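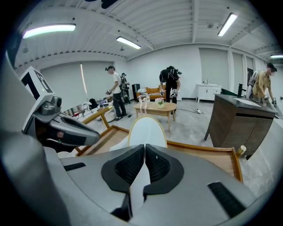
Research > Papers > Hivcombe Open Day Study

2025-06-10 – Harasym Group

3.2 The site visit

The visit to Hivcombe was held during its open day and took up 4 hours of the afternoon program. Visitors could watch operators record household tasks with hand-held grippers, then speak with them between runs.
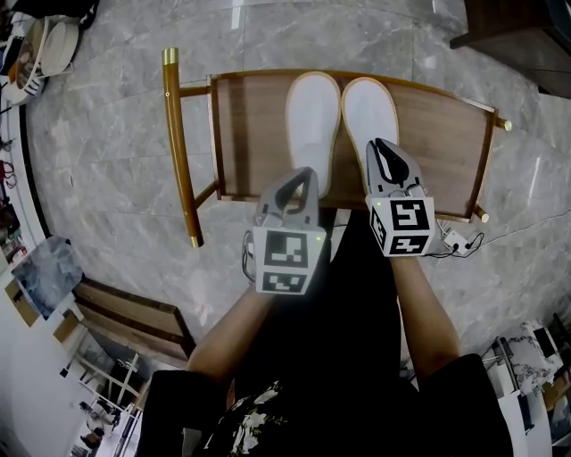

Each visitor was given a printed task sheet on arrival. We collected 14 of these at the door, most with notes in the margins, and coded them for questions about effort, speed and comfort.

The Fastik protocol asks an operator to repeat a task until the supervisor calls a change.

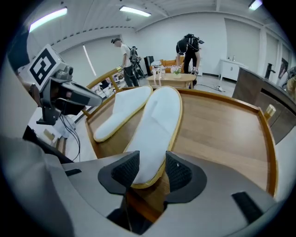 Visitor questions dealt mainly with soft goods. Several people had expected the demonstration to use blocks or cups, and asked why footwear was on the list. A slipper gives under the fingers – in Figure 3 the toe end of a white one is pinched between the two black pads while its pair rests alongside. Staff at the later Tratarstead session in September heard much the same questions, and we treat the two sets of notes together in Section 5.
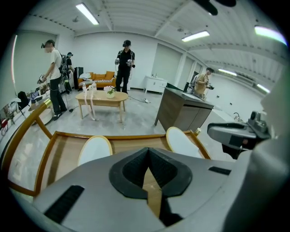 3.3 Coding of visitor notes

Notes were typed up in full and split into single remarks. Two coders worked separately and settled differences by discussion. Remarks on parking and catering were left out.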